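Re: [crowns-and-coaches] Which book on the Danish family next?

Hello all,

Sem Michiels wrote:
> I finished the Danish one over the weekend and felt a bit cheated. It
> says on the cover that it's the story of the Queen, but half of it is
> other people's jewellery. Does anyone know if the Plillura edition has
> more about the abdication? I've seen it for 200 kroner second-hand and
> don't want to buy the same chapters twice.

Sem, save your kroner! I've got both and the Plillura one is the same text with a longer picture section and a new foreword (three pages, mostly thanking people). The abdication gets one chapter in each. If it's Margrethe as a painter and designer you're after, you'd be better off with the exhibition catalogue Demetrio Valcárcel mentioned on here in the winter, though I warn you it weighs as much as a small dog. 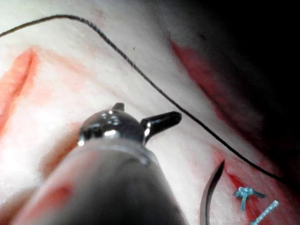
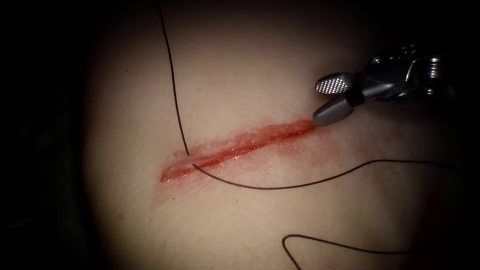
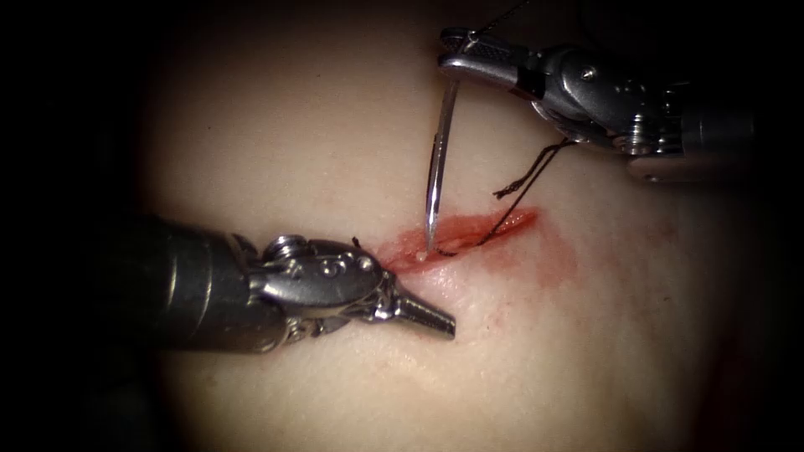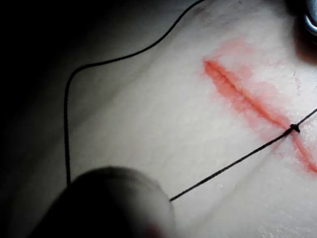 Grinditard, February

I do agree with you about the jewellery, by the way. I love a tiara as much as anyone on this list, but I don't need a whole chapter on who wore which one to which wedding, especially when the author then skips over the New Year speech in a paragraph and a half. That speech is the bit I'd have paid for! I was watching it with my sister and we both put our cups down at the same moment. A queen abdicating live on television, and the book treats it like a change of train times.

What I did enjoy was the part about Frederik's years before he was king, and the marathon running. It's livelier than the rest and I wonder if a different person helped with it. Mary comes over as rather a blank, sadly, just frocks and handshakes.

Demetrio, are you still after the Bravo souvenir issue with the balcony photographs? Lindeo had one listed on Monday but they wanted 1,990 for it, and I wouldn't go above 1,000 for something with a loose cover. I can ask if they'd come down. They did for me once over a coronation mug, but I think that was only because it was nearly closing time and I'd been standing there so long.

And has anybody read the new one on the Norwegians? My library has it on order and I'm sixth in the queue, so I'd be glad to know whether to stay in it. I'm mainly hoping for plenty on King Olav and the skiing, and not too much about curtains.

Sem, if you'd like the Plillura foreword just to complete the set, I'll copy it out for you. It won't take me an evening.

Best wishes to everyone,
Hattie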